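Alodholm Textile Reuse Project
Progress report to the Potico Fund, covering the period to the end of March

Summary

The project collects worn household linen and workwear from hotels, laundries and private homes, sorts it, and passes it on for reuse or for cutting into cleaning cloths. Collection is on schedule. Sorting is running behind, and the repair course started later than planned. Spending is within budget.

1. Collection

We now have 30 collection points, up from six at the time of the last report. Most of the new ones are in laundromats and apartment building lobbies. Naciri took over the weekly pickup route in the north of the town, and missed pickups have dropped since then. We received 199 sacks in the period. Bed linen is still the largest group, followed by towels and dark workwear.
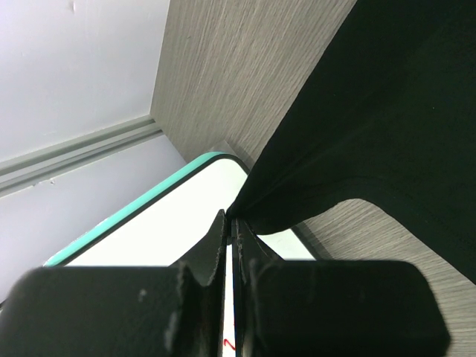

2. Sorting and grading

The grading sheet was rewritten. The old one had too many classes, and two people grading the same sack often came to different results. The new sheet has three: reuse as is, repair, and cut. Large dark cloths take longest to check because thin spots are hard to see, and we have ordered better lamps for this. The backlog stood at 40 sacks when this report was written. We expect to clear it before the summer intake.

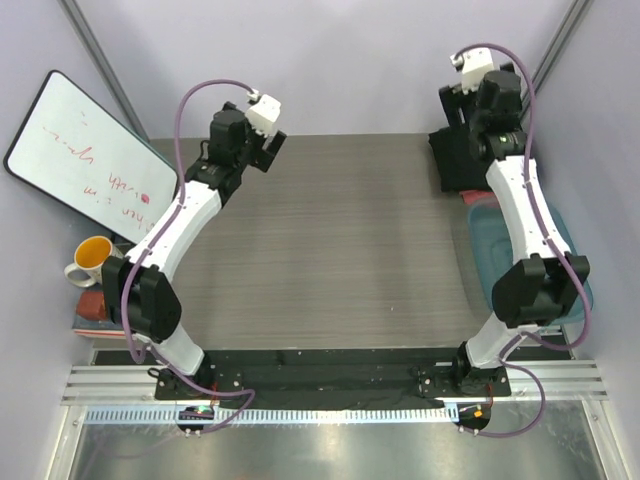 3. Repair course

The first course opened in March under Oldřich Dvořáček, two months late. The delay came from the lease on the Sotosa building, which had to be redrawn to allow evening use. Classes run until 8 p.m. All places are taken and there is a waiting list.

4. Budget

Transport cost less than planned and rent cost more. We ask for approval to move the unspent transport money to the rent line. No additional funds are requested.

5. Next period

Clear the sorting backlog. Start a second repair course. Agree on a price for cut cloths with the two print shops that have asked for a regular supply.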